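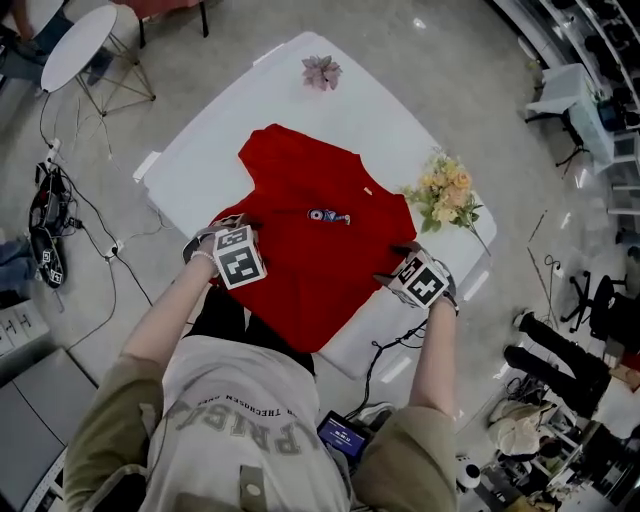 Can a machine fold my laundry yet?

Sort of, if you only own T-shirts and you're in no hurry at all. I get this question more than any other (usually from people standing next to a full basket), so I promised back in April that I'd go and find out, and it's taken me until now to write it up. Sorry! It has been that kind of spring.

Let me start with why shirts are hard. A mug is the same mug whichever way you pick it up. A T-shirt has as many shapes as there are ways to drop it on the floor, and a machine has to work out which end is the neck before it can do anything useful. You and I do that by feel, half asleep. We give it a shake, find the shoulders, and we're off. Get a shirt flat on a table, collar pointing away from you, hem in both hands, and most of the thinking is done. That's the point where a lot of demos begin, so when you watch one, check how the shirt looks at the start! If somebody has already spread it out nicely, the machine got the easy half of the chore.

The thing I'm most excited about is how they're being taught now. The old way was to write out every move, and I've met people who gave years of their lives to the sleeve. The newer way is that a person folds, over and over, and the motion of their hands gets recorded. One way of doing it is with gloves that carry little cubes printed in black-and-white patterns, so a camera can tell exactly where each hand is and which way it's turned. You just fold. Your fingertips stay bare if the gloves are the fingerless sort, so you can still pinch a hem properly, and I think that matters a lot for cloth.

I talked to Davoud Nazari about this on the phone for most of an evening. He's at Siltbridge, a small outfit in Drollthorpe, and he told me they'd recorded 2,058 folds before their machine could do a plain tee without balling up one side. They're aiming for 3,000 before they even try long sleeves. I asked about fitted sheets and he laughed for quite a while.

Speed is the other thing. Their arm takes up to 40 seconds on a good shirt. I timed myself at the kitchen table and I'm a lot quicker than that, though my stack leans. Davoud's view is that slow is fine if you're asleep while it happens, and I can see that, but then it has to get the shirts out of the dryer by itself, and it can't. Somebody still has to hand them over one at a time.

As for shops, I'm more hopeful. The Fladholm laundry does the same white work shirts all day long in two sizes, and Sorensen, who runs the folding room there, says she'd take a machine tomorrow for those and keep her people on everything else. Same shirt, same table, same light. That seems about right to me.

So no, I'm not clearing a corner of the laundry room just yet. If you've tried one of the home folding gadgets, write and tell me how it went, good or bad. I'd love to hear what it did with socks. Next time I'm looking at dishwashers that load themselves, and I already have opinions.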